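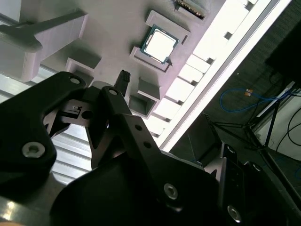
Relatório de progresso – Projeto Fleraro, equipe de estudantes de montagem robotizada
29 July 2023

1. Situação geral
A equipe tem 11 estudantes, sob orientação de Ataberk Ertürk. Das 27 tarefas previstas no plano, 8 continuam em aberto, todas ligadas ao manuseio do processador. A rotina de preensão foi reescrita no módulo Flomow, com aproximação inclinada e força limitada nos dedos.

2. Soquete LGA
O procedimento adotado exige alavanca solta e placa de retenção aberta antes de qualquer aproximação ao soquete.

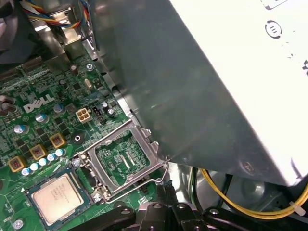 A tolerância angular na inserção ainda não está definida – o valor herdado de janeiro serve apenas para módulos de memória. Cabos próximos à placa-mãe restringem as trajetórias laterais e serão incluídos no modelo de colisão.

3. Próxima etapa
Repetir a calibração do punho e concluir a documentação do Flomow. Solicita-se a liberação da verba para dois jogos de dedos de reposição.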